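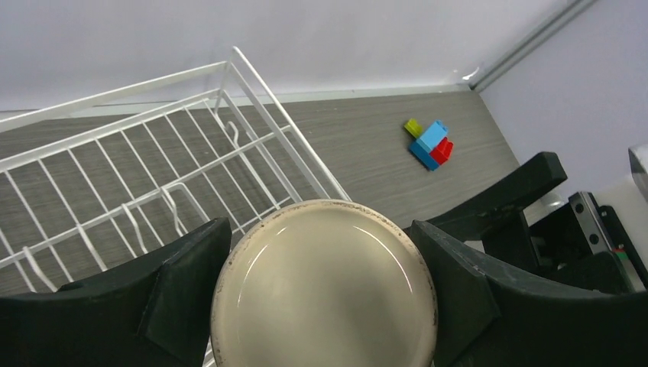
Equipment Review: Plasteck Stackable Food Storage Set

Reviewed for the Tutmont Shared Kitchens Office
Feb 28, 2019

Purpose of the review

The office was asked to recommend one storage set for the staff kitchens on its list. The current containers were bought at different times from different suppliers, and few of the lids can be exchanged. Two sets were considered, the Plasteck Stackable and the Pever Classic. This review deals mainly with the Plasteck, as the Pever was withdrawn from sale before testing ended.

Contents and price

The set contains 20 containers with matching lids in three sizes. The largest size holds 1,495 ml and the middle size 681 ml. The smallest is suited to dressings and single portions. All three sizes share one lid diameter, and this is the strongest argument in favor of the set. The supplier, Simões, charges $130 per set, with delivery included.

Performance

The lids close with firm pressure and open without tools. Soup carried between floors did not leak from the middle or small sizes. The largest size leaked slightly when laid on its side and should be kept upright. Tomato sauce left a faint stain after one night in the refrigerator, and two washes did not remove it.
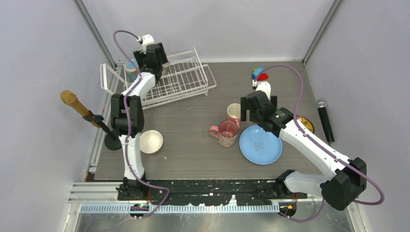

Washing by hand is simple, as the inside corners are rounded and the base is flat. The groove under the lid is less satisfactory. It holds water after rinsing, and lids should be stood on edge to drain before they are put away. In the dishwasher, the small containers turned over and filled with water - a common fault in light plastic.

Stacking is stable up to four containers of the same size. Mixed stacks lean and are not advised on open shelves.

Recommendation

The set is approved for purchase by all kitchens except those that mainly store sauces, where glass remains the better choice. Orders received by the end of March will be placed together. Spare lids are sold separately and should be included in the first order.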